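Week 6: Writing a short talk from a long report

Right, so last week we got as far as picking a report, and most of you went for the Rurkmont flooding one (good choice, though it does go on a bit). Today I want to get from that great slab of paper to something you could say out loud in 10 minutes.

First job: read the whole thing once without a pen. I know, I know. But if you start underlining on page one you'll have underlined everything by page four, and then you're back where you started with a yellower report. Read it, shut it, and write down what you remember. For me with the Purkance bus survey it was one line: people will walk further for a bus that turns up.

That line is your talk. Everything else is there to hold it up.
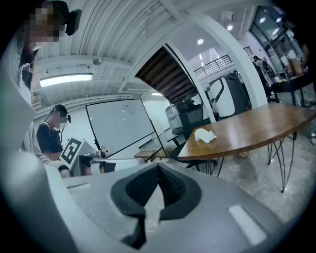 Now, numbers. The Purkance survey asked 1,000 passengers and there's a table on nearly every page. In my first go at the talk I read out nine percentages in a row and I could hear the room going quiet in the bad way. Pick two. Say them slowly, and give people something to hang them on: "30 in every 100" is much easier on the ear than "thirty per cent of respondents".

Spoken sentences want to be shorter than written ones too. Try reading your draft aloud, standing up, at home. Wherever you run out of breath, put a full stop. Wherever you trip over a word, swap it (I can never say "statistically" when I'm nervous, so I've stopped trying!).

Openings: please don't start with your outline. Start with the bus stop, or the flooded kitchen, and get to the outline later if you must.

For next time:
Write your one line at the top of a clean sheet.
Draft the talk, two sides at most.
Bring a printed copy, double spaced, as we'll be swapping.

The Pryor handout on question time is optional, but do look at page 3, on what to say when you don't know the answer.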